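Notes for the talk in Skukimlow, 2022-12-18
Collecting door examples in simulation

Slide 1. Good afternoon. I will speak slowly, please stop me if a word is not clear. I work in the Trirkville group and my subject is doors. We teach a two-armed robot to open them by giving it many examples, and I want to tell you how we get the examples.

Slide 2. The numbers first. We recorded 2499 attempts in the simulator. After checking, 1712 were kept for training. The others had a hand passing through the door, or an operator who gave up, or a recording that stopped too early. (Wait here, people like to write this down.)

Slide 3. How one attempt is made. The operator sits with two hand controllers and sees what the robot sees. The house is chosen by the program, also the wall colours and the furniture. The operator must bring the body near to the door, take the handle with one gripper, and move the door without hitting it with the other arm.
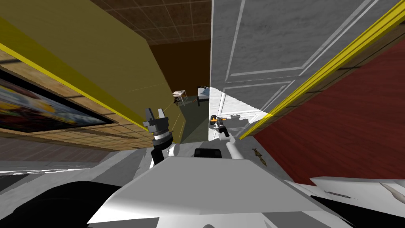 The free arm is the difficult part. New operators forget it completely, because they look only at the handle. We now ask them to put the free gripper somewhere safe before they reach, and this becomes part of the example. The model learns this habit too, which we did not plan.

Slide 4. Tilted views. In Baluyot I was asked why we do not correct the horizon. We tried. The training was not better, and the corrected pictures lost their corners. So we leave the view as it is and let the model see walls at strange angles.

Slide 5. Labels. Each kept attempt has 9 labels, for example "reach", "close", "pull" and "release". Two people label it separately. They agreed in 94 per cent of cases. Most disagreement is on the moment when "reach" ends and "close" begins. I do not have a good rule for this. Ask the audience if they have one.

Slide 6. What we still miss. Sliding doors, glass doors, doors with a round knob. The Bunow houses have many round knobs and we will begin there.

If time is short, skip slide 4. Play the video without sound.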